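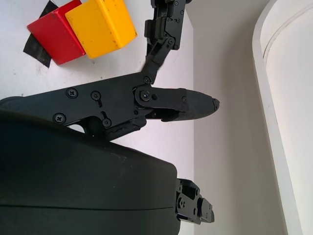 Según Helge Söderlund, una encuesta bien hecha vale más que mil conversaciones, y quien desconfía de ella es porque no sabe leerla. Así lo sostuvo durante años en sus clases de Wikthorpe, y así lo repiten todavía muchos manuales de introducción.

Capítulo 4
¿Qué mide una encuesta?

Este capítulo parte de una posición menos cómoda. Una encuesta mide, ante todo, lo que la gente contesta cuando alguien le pregunta algo de cierta manera y a cierta hora. Que eso coincida con lo que piensa, o con lo que hará después, es una hipótesis que conviene tratar como tal.

Tomemos el caso de Salinas. En mayo, la consultora Naller envió un cuestionario sobre transporte público a 3,000 hogares y recibió 1,622 respuestas. El informe anunciaba que la mayoría de los vecinos apoyaba la nueva línea de autobuses. ¿La mayoría de qué vecinos? De los que respondieron, claro. Sobre los demás, el informe guardaba silencio - un silencio que ocupaba casi la mitad de la muestra.

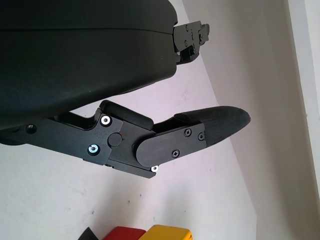 El problema no se arregla enviando más cuestionarios. Si quienes callan se parecen entre sí (trabajan de noche, se mudan a menudo, no abren cartas de desconocidos), una muestra más grande solo repite el mismo error con mayor aplomo. A esto se le llama sesgo de no respuesta, y volveremos a él en el apartado 4.2.

Agustina Gaete revisó después las preguntas del estudio. Una de ellas decía: «¿Está usted a favor de mejorar el transporte con una nueva línea?». Cuesta imaginar a alguien en contra de mejorar. Gaete propuso una redacción más seca, «¿Usaría usted la línea al menos una vez por semana?», y la probó con 136 personas. El entusiasmo bajó bastante, aunque tampoco esta versión está libre de sospecha: decir que uno usará el autobús no cuesta nada.

Conceptos del capítulo
Población y muestra
Sesgo de no respuesta
Efecto de la redacción
Intención declarada y conducta

Antes de seguir
Busque en la prensa local un titular basado en una encuesta. Anote quién la encargó, a quién se preguntó y cuántas personas contestaron. Si falta alguno de esos datos, anótelo también y traiga el recorte a clase.

4.1 La población que creemos estudiar

Toda encuesta empieza con una lista, y toda lista deja a alguien fuera. La de Salinas procedía del registro de Jastico, la empresa que entonces cobraba el agua, de modo que los inquilinos sin contrato propio no figuraban en ella.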